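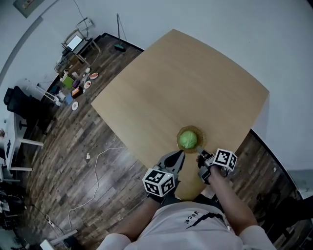

The Small Cabbage Comes Back to the Table

By Nesrin Kocabaş

In my mother's kitchen a cabbage was never small. It came home in September on the back seat of the car, sometimes two of them, and for some days the whole flat smelled of brine and boiling leaves. When I moved to Uscombe and began to cook for one person, I stopped buying cabbage. I did not want to eat the same vegetable for nine days.

So I was pleased when the greengrocer in our street started to sell heads that sit well in the middle of one plate. They are pale green, smooth on the outside and closed tightly like a ball. I bought one, then I bought one every week, and after a month I wanted to know who was growing them and what other people do with them.

A field behind the station

Arif Begum grows vegetables on a narrow piece of land behind the old station. He planted his first small cabbages by accident, he told me, after he put the seedlings too close together and had no time to thin them. The heads stayed little. He took them to the market expecting to sell them cheaply, and they were gone before the carrots.

Now he does it on purpose. Last season he set out 3,000 plants and cut 1,488 good heads from them. The pigeons and one wet fortnight took most of the others. He still speaks about the pigeons with some bitterness.

"People pick up a big cabbage, they look at it, they put it back," he said. "A small one they put in the bag. They don't think about it."

I asked him how to choose. He presses the top with his thumb. If the leaves give way like a cushion, he leaves it for soup. The cut end should be pale and a little moist, and the head should feel heavier than you expect when you lift it. He does not trust a cabbage which has been trimmed many times, and he looks for outer leaves that still lie close to the head.

The plate

My friend Asanka Chowdhury runs Helel, a lunch room with 4 tables near the library. She puts her whole cabbages on the table before they are cut, and she is quite serious about the plate. She likes coloured glass, amber best of all, with a scalloped rim. She says that green looks tired on white china, and on brown glass it looks fresh. I have tried both at home and I agree with her, although my husband could not see a difference.

Such plates are not hard to find in second-hand shops. I would only say that old glass does not always like heat. Use it for the raw head, for salad, or for something which has already cooled, and keep a proper oven dish for the rest.

Asanka also prefers a bare wooden table under it. A honey-coloured wood with a fine, straight grain goes well with amber, and she has stopped using cloths at lunch time. Her laundry bill is smaller too.

Two ways to cook one

In Thambiah, the supper club which Dinesh Selvanayagam holds in his front room, the cabbage is cut in quarters through the core, so that the leaves stay together. He heats oil in a heavy pan, adds mustard seeds and a few curry leaves, and lays the quarters in with the flat side down. He does not move them until the underside is dark brown. Then he turns them, pours in 200 ml of coconut milk with a little turmeric and salt, covers the pan and lets everything cook slowly until a knife goes into the core easily. He serves it with rice and a lime.

My own way is simpler and I make it when I am tired. I cut the head in half, and then I slice it as thin as I can. I rub it with salt and lemon between my hands until it becomes soft and shiny. After that I add dill, olive oil and some crushed walnuts. It is good after ten minutes and better after one hour. If there is something left, I eat it the next day inside bread with white cheese.

Keeping the half

Even a small head is sometimes too much. Rizwan Mollah, who has the shop Tukis where I buy mine, wraps the cut side in a clean damp cloth and puts it in the lowest drawer of the fridge. Before using it again he shaves a thin slice from the brown face. A whole head keeps much longer, and he advises not to wash it before you need it.

His delivery comes early in the morning, and he puts the cabbages in a crate by the door, next to the leeks. The smallest ones are usually at the bottom. He does not mind if you look for them.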